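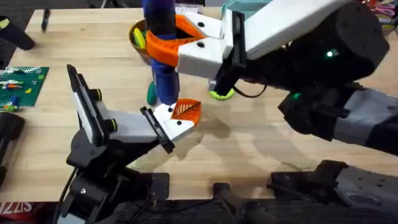
Skison keeps its demo room on the second floor of the old Takmont building, and we got there at 10 on Thursday for a look at the Skivix kit. Seon-mi Seok met us at the freight elevator and ran the visit.

The kit is sold as a bench package: two arms, a pair of parallel grippers, the mount, a control box and a year of software updates. Skison aims it at schools and small shops that want to try two-handed handling without hiring an integrator. The bench we saw was set up with ordinary household and toy items, including a bowl and a baseplate with toy bricks on it.

We spent most of our time on the fingertips. They are orange, ribbed pads on white-and-black grippers, and Seok says they are the part customers reorder most. A pack of 16 comes with the kit. She swapped one for us with a hex key in 58 seconds, talking the whole time. The ribs are meant to help with round things such as tubes and cups.

The main demo was a handover. One arm takes an object, the other comes in from the opposite side and takes over. With the blue cylinder it went well on the first two tries. On the third the receiving gripper closed early and Seok stopped the run and set it up again. She said the timing is adjustable, and she showed us the menu, which is plain and easy to read.

My complaints are small. The cables hang down in front of the mount and would catch on a sleeve. The printed manual covers only one arm, with the second in a separate PDF. We asked about noise and were told to judge for ourselves; normal conversation was no problem at the bench.

Spare grippers ship from the Torres warehouse under part number 1564. Skison would not give us a price for the full kit without a site form, so I have sent one in. Seok expects to have a loan unit free in April.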